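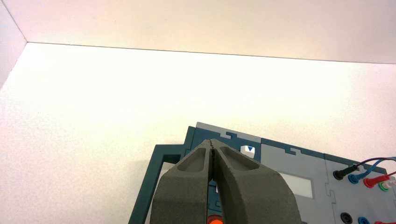 Issue 4, page 87

Press release, for use from June

Peton opens orders for the Civen finger set and its task board training kit

SEMOTMONT – Peton, a maker of small tools for robot arms, has opened orders for Civen, a kit for companies and technical colleges that want to teach a robot to work with plugs, buttons and cables. The kit contains a pair of slim gripper fingers, a mounting plate for the wrist camera, and a full set of exercises for an electronics task board.

The Civen fingers have a long hollow in the upper face and become narrow toward the tips. When they are closed, they form a wedge that can point between two cables standing close to each other. The hollow also keeps the weight low, and this is important for the smaller arms that many of our customers use.

"Our customers asked us for fingers that do not hide the work," said Refilwe Mokoena, product manager at Peton. "With a wide finger, the camera at the wrist sees mostly the finger. We made many versions before we were satisfied with the shape of the tip."

The exercises are written for boards with colored test plugs and sockets, push buttons and a small display. They begin with moving to a point above the board and closing the fingers. Later exercises ask the robot to press a button, to take out a plug by its body, and to put it in a socket of the same color. Each exercise comes with a start position, a list of allowed movements and a form for the results.

Peton tested the kit together with Saliba, a training center for automation technicians. During the trial the fingers made 3,000 plug insertions before the first pair was changed. Wian Mkhize, who teaches the second-year course at Saliba, said that the students needed one morning to mount the fingers and to set the camera.

"What I liked is that the exercises are short," said Mr. Mkhize. "A group can finish one, write down the result and give the robot to the next group. I would like to have more exercises with loose cables – we have told this to Peton."

An additional set with loose cables is now in preparation. Customers who order the kit will receive it without extra cost.

Civen is available directly from Peton. The task board and the robot arm are not included. Spare fingers are sold in pairs.

Press contact: Zodwa Engelbrecht, Peton, Semotmont. Printed material and test units for review can be requested from the same office.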